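Rustamcombe Housing Services
Household Tips: Care of Hard Floors in Light Colors

Pale floors brighten a room, but they also show dust, scuffs and dried drips sooner than darker ones. Residents are asked to follow the guidance on this page between scheduled inspections.

Sweep or vacuum before any wet cleaning. Grit left on the surface is pushed along by the mop and can leave fine scratches. Use a soft brush head and work from the far wall toward the door.

Mix floor cleaner at the strength given on its label. A stronger mix does not clean better and may dry to a dull film. Wring the mop well, change the water once it turns gray, and allow the floor to dry fully before furniture is returned.

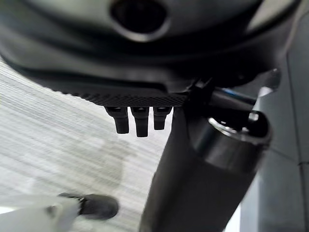
Dark equipment over a bright, pale floor.

Black rubber feet and wheels may mark light flooring. Fit felt pads or clear cups under anything that stays in one place, and check them every 6 months. Lift heavy items with a second person; do not drag them.

Scuff marks usually come away with a damp cloth and a drop of dish soap. For stubborn marks, rub gently with a clean white eraser, then rinse. Scouring powder and steel wool must not be used.

Damage to flooring should be reported in writing to Leonilde Mota, Resident Services, with the unit number and the room concerned.

Page reviewed November 18, 2021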